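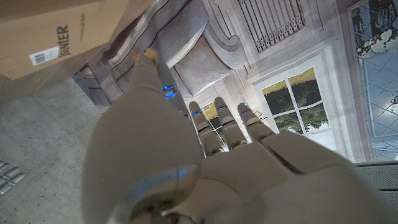 教示作業中の手元。四本の指に青い灯がともり、奥にソファと小窓が見える

返品再梱包工程の自動化と、職場で変わったことの記録

本稿は、私が勤務するスキラリの返品処理部門において進めてきた自動化の経過を、個人の立場で整理したものである。会社の公式見解を代表するものではない。記載の内容については部門長の確認を受けているが、評価にわたる部分はすべて筆者の責任に属する。

前回の記事では倉庫側の搬送設備について述べた。その後、読者の方から「設備の話よりも、そこで働いている人の配置や評価がどうなったのかを知りたい」というご意見を複数いただいた。今回はそのご要望に沿い、機器の性能に関する記述は必要な範囲にとどめ、作業者の側に生じた変化を中心に記す。

対象となる工程

当部門は、通信販売で返品された小型商品を受け入れ、状態を確認し、再び出荷できる形に整える業務を担当している。品目は健康器具、文具、台所用品、小型の電装品など多岐にわたり、登録上は1464品目である。一つの品目が続けて流れてくることはまれで、作業者は一点ごとに持ち方を変え、箱を選び、付属品の有無を確かめている。

在籍者は114人で、受入、確認、再梱包、棚戻しの四つの班に分かれる。自動化の対象としたのは、このうち再梱包班の業務の一部である。受入班は返品理由の読み取りと仕分けに判断を要し、確認班は商品の傷や動作の見極めに経験を要する。棚戻し班については既存の搬送設備との取り合いがあり、今回は検討の範囲から外した。

再梱包を選んだ理由としてもう一点、手首と親指の付け根の痛みに関する申告が、四班の中で最も多く寄せられていたことがある。箱を片手で押さえ、もう一方の手で商品を差し入れる動作は、一回の負荷こそ小さいものの、終業まで繰り返される。産業保健の面談記録においても、同じ趣旨の訴えが以前から残っていた。

五指の手を採用した経緯

当初は、吸着式の機構を用いた単純な装置で足りると考えていた。機器費も安く、保守の方法も社内に知見がある。ところが、実際の返品商品を並べて検討すると、吸着面の取れない品目が相当数に上った。とりわけ、棒状の部分と曲がった部分が組み合わさった品物は、持ち上げる位置によって向きが変わり、箱の口に収まらない。

ハンドグリップはその典型である。二本の持ち手が一端でつながった形をしており、人間であれば何も考えずに持ち手を寄せてつまむか、曲がった側を支えて差し入れる。どちらの持ち方をするかは作業者によって異なり、同じ作業者でも箱の大きさによって変えている。この品目を扱えるかどうかが、機構を選ぶ際の一つの目安となった。

以上の検討を経て、人の手に近い五指の手を両腕に備えた機体を試験に用いることとした。動作の教示は社内で行う。教示の内容は、班の作業者が普段行っている手順を聞き取り、それを一動作ずつ分けて決めている。教示の記録は、社内で「クラスティア」と呼んでいる管理画面に登録し、誰の手順をもとにした動作であるかを併せて残すこととした。

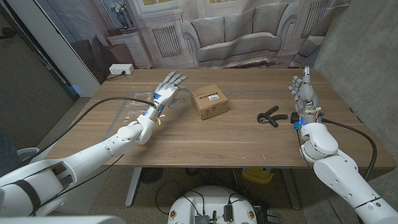 作業台の上の小箱とハンドグリップ。箱は両手の間にあり、グリップは右手寄りに置かれている

手順の聞き取りについて

聞き取りは、再梱包班の全員を対象とし、勤務時間内に実施した。担当したのは、工程設計のヘマ・クリシュナン氏と筆者である。当初の計画では一人あたり十五分を見込んでいたが、実際にはその倍を要した方が多かった。手順書に書かれていない動作が想定以上に多く、それを言葉にしていただくのに時間がかかったためである。

たとえば、箱のふたを閉じる前に、商品を奥の面に軽く当てて音を聞くという動作がある。長く勤めている作業者の多くがこれを行っているが、手順書には記載がない。音によって、付属品が商品の下に入り込んでいないかを確かめているとのことであった。ある方は、この動作を誰かに教わった覚えはなく、隣の席の人の手元を見ているうちに身についたと話された。

また、箱の向きを決めるときに、ラベルの面を自分の側に向けるか反対側に向けるかについても、班の中で二通りのやり方があることが分かった。どちらにも利点があり、これまでは各人の判断に委ねられてきた。機械に教示する以上はいずれかに決める必要があり、この点は班の会合で三度にわたって議論した。結果として、手前に向ける方式を機械側の標準とし、人の作業については従来どおり自由とした。

クリシュナン氏は、聞き取りの過程で集まった動作のうち、現時点の機体では再現の見込みが立たないものを別の一覧にまとめている。先に述べた音の確認もこの一覧に入っている。同氏の考えでは、この一覧こそ人の側に残る業務の輪郭を示すものであり、設備の担当者だけでなく人事の担当者も読むべきだという。筆者もこの意見に賛成である。

配置の変更

試験の開始にあたり、再梱包班から教示担当を募った。応募は任意とし、応募しないことが評価に影響しない旨を文書で示した。教示担当に就いた者は、従来の梱包席を離れ、機体の動作を確認しながら手順の修正を行う。座って行う作業と立って行う作業が半々で、梱包席にいたときよりも歩く距離は延びたとの報告を受けている。

教示担当の職務等級をどう定めるかについては、社内で意見が分かれた。設備部門の側には、機械の操作である以上は設備技能の等級を当てるべきだとする意見があった。一方、再梱包班の側からは、教えている中身は梱包の技能であり、それを評価の対象にしてほしいという要望が出された。協議の結果、等級は梱包技能の系列に置いたまま、教示手当を別に設けることとなった。手当の額については本稿では触れない。

この決定には、今も不満の声がある。教示担当のうち設備の資格を取得した者からは、資格が等級に反映されないのは不合理だという指摘を受けている。筆者としても現行の扱いが最善とは考えておらず、次の改定の際に見直しを求める予定である。

梱包席に残った作業者への影響も小さくない。形の単純な品目から順に機械側へ移す計画を示したところ、手のかかる品目だけが人に残るのではないかという懸念が、早い段階で寄せられた。この懸念には根拠がある。一時間あたりの処理数を従来の基準のまま適用すれば、難しい品目ばかりを扱う人の成績は見かけの上で下がる。

そこで、八月から、処理数による個人別の掲示を取りやめた。代わりに、品目ごとに難度の区分を設け、班全体の処理量として集計している。区分の付け方は班長と作業者の代表が決め、設備部門は関与しない。個人別の掲示がなくなったことについては歓迎する声が多い反面、張り合いがなくなったと話す方もおられた。早く正確に仕事をすることに誇りを持ってこられた方であり、その気持ちは理解できる。希望者に限って本人の数値を本人にのみ渡す方法を、現在検討している。

説明会で出された意見

部門全体に対する説明会を、早番と遅番に分けて2回開催した。出席は99人で、欠席者には資料を配付し、班長が個別に質問を受け付けた。主な意見と、それに対する部門としての回答を以下に記す。

雇用について。今回の試験を理由とする人員の削減は行わない旨を回答した。ただし、退職者が出た場合に同じ人数を補充するかどうかは確約できないことも、併せて述べた。この点をあいまいにした説明は、後になって信頼を損なうと判断したためである。会場からは、補充しないのであれば結局は人が減るのと同じではないかという発言があった。そのとおりであり、反論はしていない。

記録の扱いについて。教示の記録に作業者の名前を残すことに対し、監視につながるのではないかという質問があった。名前を残すのは手順の出どころを明らかにするためであり、勤務評価には用いないと回答した。その後、記録に名前を載せるかどうかを本人が選べるように改めた。載せないことを選んだ方の手順は「班共通」として登録される。

安全について。機体が動作している間、どこまで近づいてよいのかという質問が複数あった。回答として、動作中の立ち入り範囲を定めた図を配付し、停止の手順を全員が実地で練習する時間を設けた。練習は一人ずつ行い、済んだ者から名簿に記入していく方式とした。

痛みの訴えについて。手首の負担を減らすという目的が本当に果たされるのか、どのように確かめるのかという質問があった。産業保健の面談を従来の年一回から半年ごとに改め、班ごとの申告の推移を公表することとした。現時点では期間が短く、効果を論じられる段階にない。

プリトゥドホルム拠点との比較

社内では、プリトゥドホルムの拠点が先に同種の試験に着手している。同拠点で現場を統括するヴィルモシュ・ハイドゥ氏とは、定期的に電話で情報を交換してきた。取り扱う商品の構成が異なるため単純な比較はできないものの、人の配置に関しては参考となる点が多い。

同拠点では、教示担当を固定せず、全員が順番に務める方式を採っている。ハイドゥ氏によれば、導入の当初は教示の質にばらつきが出て苦労したものの、機械の得手不得手を全員が知るようになり、止まったときに誰でも落ち着いて対応できるようになったという。反対に、当部門のように担当を固定した場合は、教示の水準は早く整うが、担当者が休んだ日に修正が滞る。実際、先日も教示担当の休みが重なり、半日にわたって試験を止めざるを得なかった。

同氏からはもう一つ、試験の場を梱包席から見える位置に置くべきだという助言を受けた。離れた場所で行うと、見ていない人の間で話だけが大きくなるとのことである。当部門では場所の都合により試験の区画を別に設けており、この助言には従えていない。代わりに、昼休みの後の時間帯に見学を受け付けている。見学に来られた方の感想で最も多かったのは、思っていたより動作が慎重だというものであった。次いで、自分ならそこは持たないという指摘が多く、これらは教示の修正にそのまま役立っている。

見学の受け付けを始めてから、確認班や受入班の方が再梱包の手順について意見を寄せられるようになった。これまで班をまたいで手順の話をする機会はほとんどなく、この点は計画の段階では見込んでいなかった変化である。受入班からの提案により、空箱の積み方を改め、ラベルの面をそろえて再梱包班へ渡すようになった。機械のために始めたことではあるが、人の梱包席でも箱を回す手間が減っている。

今後の予定

当面は対象の品目を広げず、現在の品目について教示の見直しを続ける。教示担当の交代制については、プリトゥドホルム拠点の方式をそのまま採り入れるのではなく、固定の担当に加えて控えの担当を置く形で試みたい。控えの担当には、機体の停止と復帰、記録の登録方法までを習得していただく予定である。

難度の区分については、一部の品目で区分が実態に合わないとの申し出を受けている。特に、同じ商品でも返品時に元の箱が傷んでいるかどうかで手間が大きく異なるため、商品の種類だけで区分することには限界がある。班長会議で改めて取り上げ、次の集計期間までに案を示すこととしている。

聞き取りで得た手順の一覧は、新しく入る方の教育にも用いたいと考えている。従来の手順書を置き換えるのか、別冊とするのかは未定である。長く勤めている方の中には、自分のやり方が文書になることに抵抗を感じる方もおられるので、掲載の可否は一件ずつ確認している。

本稿へのご質問は、コメント欄にお寄せいただきたい。個々の作業者の評価や処遇に関するご質問、ならびに機器の調達価格に関するご質問にはお答えできない。次回は、教示手当の運用と控え担当の選び方について記す予定である。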